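Can the Machine Do It Yet? Shelves, Towels, Crumbs and Other Disappointments

By Karine Dhillon
6 min read
2 comments

Every June I go through the house asking of each chore whether I still have to do it myself. Last June the answer was yes, mostly. I've had a few months since then to try some new gadgets and bother people who know more than I do, so what follows is the current state of things, with tips for getting by in the meantime.

Floors

Yes, with conditions. A robot vacuum will keep a hard floor decent if you run it every day and stop expecting it to be thorough. Mine is a Zedix, bought used, and it has strong feelings about the bath mat. Do your pickup the night before. Cords are the real enemy, so clip them to the back of the desk with binder clips, and roll up any rug fringe or fold it under with carpet tape. Empty the bin before a run. Cut the hair off the brush with a seam ripper, which is faster than scissors and doesn't nick the bristles.

If you have a pet that is not fully reliable, don't schedule the thing for 3 a.m. I'll leave it there.

Towels and laundry

Folding is the chore everyone asks me about. Machines can fold a towel now. I've watched video of one doing it, and I had time to fold my own basket and make a sandwich before it got to the second one. A fitted sheet is another matter, and I can't say I blame them.

My friend Vitalii Yatsenko works in a shop that makes metal brackets, and he has a test for any household robot: hand it a sock that's inside out. He has been waiting some years to administer this test.

Until then, fold towels in thirds the long way first so they fit the shelf without refolding. Wash socks in a mesh bag by owner. Keep one drawer for things that never get folded at all and feel no shame about it.

Dishes

We already have a robot for this and it's called the dishwasher. The part we still do is loading and unloading, plus arguing about both. Arms that load a rack do exist, though I wouldn't hand one my mother's glasses. Scrape plates, skip the rinse, and face everything toward the spray. Unload the bottom first so drips from the top cups don't land on dry plates.

The workshop

Vitalii's shop put in an arm to feed blanks into a press, and he's fond of it. It picks up the same blank from the same spot all day and puts it down in the same place. It cost them a good deal of fixture-building, and when a tray was set down crooked one morning the arm spent a while closing on air with great confidence.

The lesson for a home garage is that you can steal the fixtures and skip the arm. Screw a stop block to the bench for any cut you make more than twice. Draw outlines on the pegboard. Put one size of screw in one jar, then write the size on the lid and also on the jar, because lids travel. I did my own bench this way over a weekend and sorted 995 screws, a number I know only because I'm the sort of person who would count, and who then felt she had to tell somebody.

Windows

The little window-crawling robots do work on big flat panes. They leave the corners, and the corners are where you look. A squeegee, a bucket and one drop of dish soap will finish a room while the robot is still working out where the glass stops. Wipe the blade between strokes.

Should you buy one of the big ones?

I was quoted 700 a month to lease a helper with two arms and a pleasant voice. For that it would "assist with tidying," and when I asked what tidying meant I got a brochure. I've kept the brochure. It's on the floor, and the Zedix goes around it. 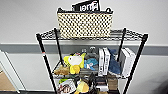 Tidying shelves is the one I'd pay for, and it's the one I think we'll wait longest to get. Putting a box next to a box is easy enough to describe to a machine. Deciding where things go is harder, and open wire shelves like these make you decide it over and over: plush toys on the same level as upright white boxes, a navy shark standing in among them, a snack bag down below with another soft toy for company. Does the shark belong with the boxes or with the light blue fellow lying on his side? I couldn't write that rule down, and I've raised children. What I can do is give soft things a basket with handles, since a basket forgives bad aim in people and machines both. Put it low enough for whoever owns the toys. Stand boxes up with their spines out so you can pull one without unstacking the rest, and get food onto a shelf of its own. If an item droops over the front edge, push it back or move it, as it'll come down the next time you reach past. Then go sit down for ten minutes, before the vacuum finds a cord.

Comments (2)

Gorazd Popescu
The seam ripper tip is great, thank you. Mine had enough hair in it to knit with. Disagree on unloading the bottom rack first, my cups come out dry, but I prop the door open for a bit.

Bernadette Okafor
I label the basket, the shelf under the basket, and one of my sons. The basket and shelf have been very cooperative. Please do the fitted sheet as its own page, with diagrams!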